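Bracket parts and fitting plates: bench gallery

Home / Workshop / Gallery / October

Pictures and notes from the sorting of white fitting parts at the Tera bench, kept by Oana Angel's successor on the stores side, Adaeze Effiong. Parts are laid out on a pale surface before they are measured, bagged and entered in the stock list. Worktop height is 740 mm. Overhead lighting is left on for the whole session.

Parts are grouped by shape first and by slot pattern second. Colour is not used for sorting. Names in the captions are bench names and do not match the order codes in the Oliron list.
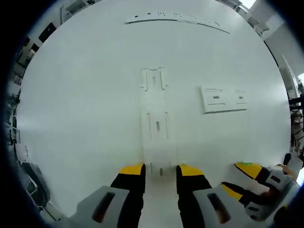 Slotted upright strip at centre, two-slot plate to the right, curved strip with small dark marks at the top.

Upright strip: the wider section goes to the top when the part is stored. Slots are checked for burrs with a fingertip, then with the 5 mm gauge. Strips that fail go back to Teófilo Ríos for filing.

Two-slot plate: measured along the long side and again across each slot. Plates are stacked flat, 28 to a tray, with card between the layers. Do not stand them on edge.

Curved strip: stored in the shallow drawer, 6 to a sleeve. The arc is compared with the paper template and no force is used to make it fit. If the curve does not follow the line, write the gap on the sleeve in pencil.

Tray labels were redrawn by Yaneth Paucar. The old labels remain valid until the trays are empty.

Corrections to part names: leave a note in the stores book, left-hand page.

Previous gallery: hinges and stays
Next gallery: drawer runners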